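Robot Rules, and Why Your Friends at the Lab Have So Many of Them

Hi, I'm Mereana Merrick, and I work at a place called Flakby, where people teach robots to pick things up. When kids write to us, they mostly ask if the robots can do backflips (no) and if we let them eat lunch with us (also no, they don't have mouths). Then a reader named Ga-eun Na sent me a question I really liked: "Do robots have to follow rules, or just the people?"

Both! But the people rules come first, and there are more of them. We have 16 rules on our wall and I'm only going to tell you about my favorites, or we'd be here till dinner.

First you need to know how we teach. You could write a robot a long list of instructions, like "move left, move down, close fingers." That takes forever, and if the pencil case is one inch over from where you said it was, the robot grabs a handful of air. So a lot of the time we show it instead. A person holds a gripper, which is like a robot's hand without the rest of the robot, and does the job with it. The gripper has a camera that records what happens. Later the robot's computer studies the recordings, a bit like you watching your big cousin tie shoelaces over and over until your own fingers get the idea.

Now, the rules.

Mark your space. We use tape on the tables. Tape is wonderful! It tells you where the work happens without anybody having to say a word. If you've ever played four square, you know how much arguing a good line can save. We put tape on tabletops, and lines on floors too, and the rule is that you look for the line before you walk up to somebody's work.

Only put out what you need. If we're practicing with a book and a pouch, then a book and a pouch go on the table, and your juice box does not. Partly that's so nothing gets spilled on the equipment. The other part is that a computer learning from recordings doesn't know what matters. If your juice box is there every single time, it might decide the juice box is part of the job, and then get very confused on the day you drink it.
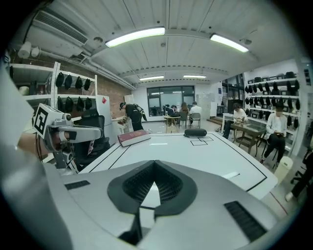

Cables get their own rule, and it's short: know where your cable is. A loop of cable can catch on a thumb or a chair or the corner of a table. Before I start, I run my eyes along the whole thing from one end to the other. I do this at home with my phone charger now and my family thinks it's pretty funny.

Then there are the markers. Some of our grippers carry a little cube with a black-and-white square pattern on it. It looks like a game piece, or a very boring sticker. A camera can spot that pattern and work out where the gripper is and which way it's tilted, so our rule is: don't cover it, don't scribble on it, and don't pick at the edges. (I'm a picker. This one is hard for me.)

Next rule — ask people first. Cameras see whoever is nearby, and lots of us share one big room. Somebody might be reading at a desk or chatting with friends. At Flakby, everybody who could show up in a recording gets told about it before we begin, and anyone can say "no thanks." You can use this rule too. If you're about to film your dog doing something silly and your sister is on the couch behind him, ask her.

Do it again, even when it's dull. One good try doesn't teach a robot much. For our book-moving job, we asked for 100 tries from each person, and you have to keep the messy ones in a separate folder and label them honestly. I did mine in May and 61 of them were good. Dropping things is allowed. Pretending you didn't drop them is against the rules.

What about the robots' own rules? The big robot arm in our Wihongi building has 3 that I can explain without drawing a diagram. It has to stop when someone pushes the red button. It has to slow down when a person steps close. And it can't start up again by itself after stopping. A person has to check everything and tell it to go. That last one is my favorite of all, and I'd like it for the blender in my kitchen.

If you want to try this at home, grab some kitchen tongs and a roll of tape (ask a grown-up which table is okay to stick tape on). Make a rectangle. Put a sock outside it. Now use only the tongs to move the sock inside, and have a friend write down what went wrong each time. Swap after ten turns, then make up a rule that would help the next person. Ga-eun tried it and her rule was "no talking to the tong person," and I've already asked if we can add it to our wall.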